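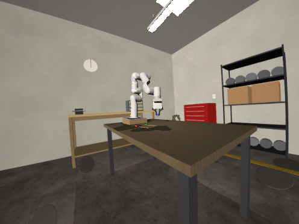 **Manipulation Software Group, Etside Robotics Laboratory**

## Write the dull planner first

Last August our group spent most of a month on a bug that wasn't in the learned policy, although the learned policy got the blame for it. The task was one of our standard cube tasks: small coloured cubes, one arm, one table, all in simulation. The policy had been trained on demonstrations, it did well on the validation set, and when we ran it closed loop it missed one grasp after another. Everyone had a theory. Jericho Belmonte thought the action chunks were too long. I thought the demonstrations were too clean. We retrained it twice.

The fault was in the state estimator. It stamped each cube pose with the time the message was sent, and the control loop treated that as the time the picture was rendered. When the arm was still, the two were near enough. When the arm was carrying something, the pose of the thing in the gripper trailed behind the gripper itself, and the policy kept trying to close a gap that didn't exist.

A scripted planner would have shown us this on the first morning. We didn't have one, as we had all agreed that writing one was a waste of time.

I want to argue that it isn't, and that any team building learned control should keep a plain, hand-written, boring planner for every task it cares about, and keep it working.

By boring I mean a state machine that a new starter can read in one sitting. Move above the cube. Go down. Close. Lift. Move across. Go down. Open. Each step has a condition for moving on and a time limit. It takes poses from the same estimator and sends commands through the same controller as everything else. It should have no access to the simulator's true state unless you switch that on with a flag, and the flag should be printed at the top of every log.

That last point matters more than the planner itself. With the flag on, the planner tests the controller and the physics. With the flag off, it tests perception as well. If it passes with and fails without, you know which half of the code to open. I know of no neural network that will tell you that.

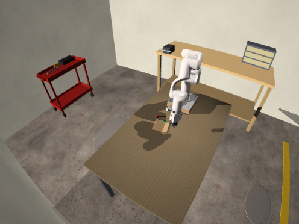 The usual objection is that scripts don't scale. Princess Cabrera made it to me over lunch and made it well. A script for one cube is easy, a script for two cubes that might be touching is less easy, and by the time you get to drawers and cloth you are writing a second research project. She is right about cloth. I wouldn't try it. But most of our tasks are not cloth, and most of our bugs are not found on the hard tasks. They are found, or more often missed, on the easy ones. A wrong frame transform is just as wrong for a cube as for a shirt, and you can see it with a cube.

The second objection is that a script gives you false comfort. It only visits the states its author thought of. Also true, and I have no full answer. We deal with it partly by randomising the start. The planner runs 300 episodes each night from scattered positions, with the cubes placed anywhere the arm can reach, and we read the failures in the morning. Failures are the useful part. On a good night there are one or two and they are always odd: a cube that starts on its edge, an approach that swings the elbow through a joint limit, a grasp that holds until the wrist turns.

Lowri Rosser keeps the failure list. She insists that each entry has a cause before anyone may change the code, and this has been unpopular, and I now think she was right. Before her rule we used to fix things by adding a small wait. Our old stacking script had 23 calls to sleep in it when I finally searched for them. Every one of those was a bug somebody had decided not to look at. Taking them out took longer than writing the script had, and two of them turned out to be covering for the timestamp problem I described above, which means we had met it before August and put a cushion on it.

The third objection is about pride, though people rarely put it like that. A scripted pick and place is not something you can show at a conference. Engelbert Sutter, who ran the tooling side at Manalastas before he came to us, told me his old team deleted theirs in a clean-up for exactly this reason. It looked like a student exercise, so it went. Later they needed a baseline for a report and had to write it again from memory.

There is some cost, and I don't want to hide it. Our planner package, which we call Andov, is 700 lines, not counting tests. It breaks when someone changes the gripper model. It breaks when someone renames a link. When it breaks, somebody has to stop what they were doing and mend it, and that somebody is usually whoever has a deadline. Jocelyn Soriano has suggested we fix it only once a month, in a batch. I'm against that. A planner that is broken for three weeks out of four is no use as a check, because people learn to ignore it, and then they go on ignoring it when it's right.

What I would do, starting again, is this. Write the script before collecting any demonstrations. Run 100 episodes with true poses and don't go further until every failure has a named cause. Then switch to estimated poses and do it again. Log the commanded and measured joint positions side by side, with one clock. Only then train something.

None of this needs a better simulator. We have had people ask for softer shadows, finer contact models and a more cluttered room, and some of that is worth having for perception work - our colour segmentation did improve once the lighting was varied. But the faults that cost us the most time would have shown up in a grey box with a flat floor. They were faults in our own code, in the few hundred lines between the picture and the motor command.

We have a joint project with Ledstead coming up, and they have asked us to start with the learned policy and add a baseline at the end if there is time. I have asked for it to go the other way round. They haven't replied yet.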